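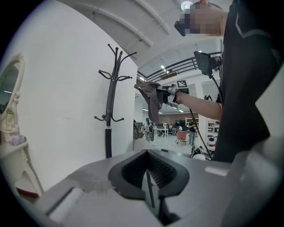

Neema Rashidi says her coat stand falls over every time her husband comes home, and wants to know if this is a comment on the stand or the husband. It's the loading, Neema. Most stands are dressed the way people dress for a school play, in the dark and in a hurry, with the whole lot ending up on the one hook nearest the door.

So, how to hang things up. I realise you have been doing it since infancy.

Take everything off first. Yes, the scarf at the bottom as well. I did mine one evening in June and met a raincoat I had already replaced.

Look at where your hooks are. A black metal stand with a cluster at the top and a few smaller ones halfway down wants its long, heavy coats at the top, and they should go on in pairs, one each side of the stem. Hang one, then hang the next directly opposite. If you own an odd number of coats, a full shopping bag makes a decent opponent.

The halfway hooks are for soft stuff: scarves, cardigans, the grey cloth thing that might be a snood. Shake each piece out and find its middle before you hang it. Crumpled in, crumpled out. A scarf folded in half and looped over itself stays put, while one that has been thrown will be on the floor by supper.

Limit yourself to 2 items a hook. Jocelyn Dela Peña wrote in last time to defend four, and I wish her floor well.

Now the mirror. If you have one by the stand, and an oval one in a fancy white frame deserves to be seen, shift the stand along until the coats don't cover the glass. Mine needed 40 cm. Then put your biggest coat back on and check that you can still see yourself in it, looking pleased.

Stands with a narrow stem wobble on carpet. I cut a square of board to go underneath. The Candolel stand comes with a weighted foot, if you'd sooner pay for it.

Hats I am leaving for another page. I have opinions and the kettle's on.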